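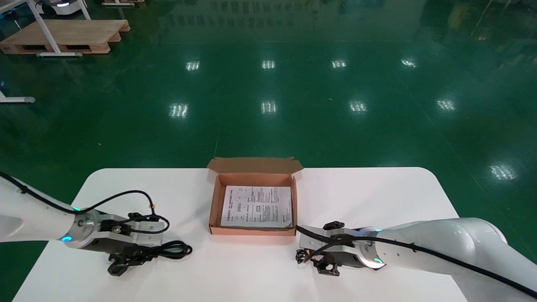 Prurix: reading order, editions and orders
Frequently asked questions
Last updated 2/6/26

What is Prurix?

Prurix is a black and white science fiction comic written and drawn by Ambros Marti and published by Jisholm. The main series is complete at 84 issues. A second series, Prins, shares the setting and part of the cast and is still running.

Do I need to read Prurix before Prins?

No. Prins is set before the main series and was written to be read without it. The exception is the two-part story "Low Water", which refers to the ending of Prurix by name. Readers who want to avoid that should leave "Low Water" until last.

What is the correct reading order?

Publication order is the one we print inside the back cover of each collected volume. Issues were numbered in the order they were released, and flashback chapters were numbered along with everything else. A chronological order has been put together by readers. We don't maintain it and it splits several issues in the middle.

Where do the specials go?

The Harbour Special goes after the sixth volume. The Cundivby Special can be read at any point once the town has been introduced, and is reprinted at the back of volume seven. The Winter Special is a set of unconnected short strips and has no fixed place.

How long is an issue?

A standard issue has 40 pages including covers. Specials vary. Page counts in the shop listings include covers and exclude any loose insert.

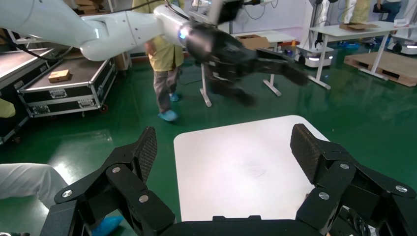

Gripper fingers with textured pads.

What is the difference between the single issues and the collected volumes?

The collected volumes contain all story pages and all front covers. They leave out the letters pages, back cover strips and advertisements. Lettering errors in the single issues were corrected for the volumes where we knew of them. Two pages in volume three were redrawn by the author, and the original versions appear only in the single issues.

The volumes are slightly smaller than the single issues. Artwork has been reduced to fit and has not been cropped.

How do I tell a first printing from a later one?

Look at the line of small type at the foot of the inside front cover. A first printing has no printing number. Later printings state "second printing", "third printing" and so on. Paper colour is not a reliable guide, as the stock changed part way through the first printing of several early issues.

How many copies of the variant covers were made?

Variant covers for Prurix were printed in runs of 200. Prins variants are printed in runs of 900. Variants are not individually numbered unless the listing says so. Unsold variants are kept as replacements for damaged copies and released for sale after the next issue appears.

Are signed copies available?

Signed copies of volumes one to four are listed separately when in stock. Ambros Marti signs on the title page in pencil. We cannot take requests for dedications or sketches through the shop. Books sent to us for signing will be returned unsigned at the sender's cost.

Is there a digital edition?

Yes, for the main series. Each issue is supplied as a PDF and as a CBZ file. The two have the same pages at the same resolution. Double-page spreads are stored as single wide images in the CBZ and as facing pages in the PDF, so in the PDF your reader should be set to show the cover on its own. If the spreads don't line up, this setting is the usual cause.

Files carry no copy protection. The order number is written into the file details.

Prins is not yet available digitally. 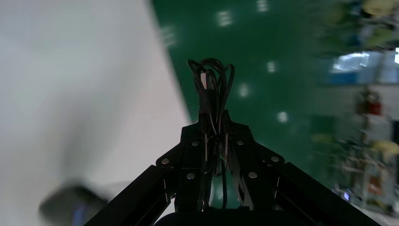 Black gripper, seen from behind.

How does the Prins subscription work?

A subscription covers six issues, beginning with the next one to be published. Back issues must be ordered separately. Payment is taken once, at the start. We send a notice with your fifth issue and the subscription ends with the sixth unless you renew it.

Can I choose which cover I receive?

Subscribers receive the standard cover. To receive the variant, order that issue from the shop before its release date.

My subscription issue hasn't arrived. What should I do?

Check the release date on the schedule page first, as dates move. If the issue has been out for three weeks, send us your name, postcode and the issue number. There is no issue of Prins in December.

My copy has a printing fault.

We replace copies with missing, repeated or upside-down pages, and copies where the staples have missed the fold. Send a photograph of the fault and of the inside front cover. Light ink transfer on facing black pages is normal for this paper and is not treated as a fault.

Do you grade comics or supply them for grading?

No. All copies are sold as unread stock. We do not select copies by condition.

May I reproduce pages in a review or article?

Up to three pages may be reproduced with a review without asking. Credit should read "© Ambros Marti / Jisholm". For translations, posters or anything to be sold, write to the rights address on the contact page.

Will there be more Prurix?

No further issues are planned.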